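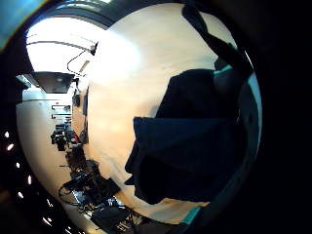
Grid connection, long treated as a formality in the planning of small hydroelectric schemes, has become the main source of delay for developers in upland districts. The Hirnatham scheme, a run-of-river project on the lower Dririvura, shows how the problem is being handled by one owner and its lenders.

Construction of the intake and powerhouse finished ahead of schedule. The substation upgrade on which the scheme depends did not. Under the original agreement, the project company, Giltden, would have carried the full cost of lost output until the line was energized. A revised agreement, signed on 3rd June, divides that cost between Giltden and the network owner for a period of two years.

"Lenders were prepared to accept river risk, which they understand well," said Gaétan Gill, finance director at Giltden. "They were less willing to accept a queue that no party to the loan could control."

The debt has been arranged in two parts. The larger is repaid from power sales under a fixed-price contract with Acharya, a regional supplier. The smaller may be drawn only if connection slips again, and it lapses once the turbines have run at full load through a wet season.

Hamdia Belay, who advised the lenders, considers the second part the more significant. Standby facilities of this kind are familiar in offshore wind – they remain rare in hydro, where loans are smaller and legal costs weigh more heavily.

The network owner takes a cautious view. Its head of connections, Leilani Quintanilla, noted that shared liability gives both sides a reason to exchange construction data early, but said that the terms agreed at Hirnatham should not be read as standard. Applications from other schemes on the same line will be assessed separately.

Commissioning tests are due to begin when the new transformer has been accepted. Giltden expects the process to take almost two months.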